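Public Pay and Personnel Rules
Handout 2: Annual increments and what happens when a date slips
Tutor: Nerea Marín

Welcome back! Last week we looked at how a post gets its grade. Now for my favourite part of the course, the yearly increment. It looks like the dullest line on a payslip, and it's full of lovely puzzles.

The basic idea

A pay scale is a ladder. Our practice scale, the Cledimitz scale, has 11 steps. A person joins on a step, serves a qualifying year, and moves up one. Once they reach the top step they stay there until they change grade or the scale itself is revised.

Three terms to learn by heart:

Increment date – the day the higher step takes effect. It can be personal (the anniversary of joining) or common (one day for everybody).
Qualifying service – time that counts towards the year. Paid leave counts. Unpaid leave usually doesn't, but read the rule book in front of you, as they do differ!
Deferral – moving the increment date back by the length of the service that didn't count.

Worked case

Linnea Amundsen has a personal increment date in February. During the year she takes 65 days of unpaid leave for family reasons. Under the Cledimitz rules the first 2 weeks are ignored, so 14 days come off and her date moves back by 51 days. Please notice that she doesn't lose the step. She gets it later, and the new date then carries on into following years unless the rules put it back.

Now try it with a common date. If the rule says she needs six months' service before that date, she passes easily and nothing moves at all. Same person, same leave, quite a different result – I love this one.
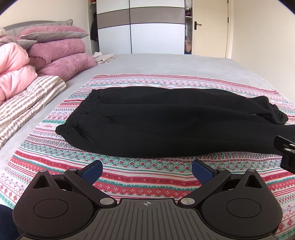 Withholding is another matter altogether. A deferral is arithmetic, while a withheld increment is a decision, and a decision needs a notice in writing, a reason and a chance to reply. Students mix these up every year, so do underline it.

For the seminar on Mon 14 May

Read the Brekke and Nyberg case notes in your pack. Trygve Nyberg was overpaid 2,000 after a deferral was missed, and Ottar Brekke signed the recovery order. Come ready to say whether the order should stand, and whether he could ask to repay in instalments.

Carmela Sotomayor will take the second group in the usual room. Bring the pay tables from Handout 1.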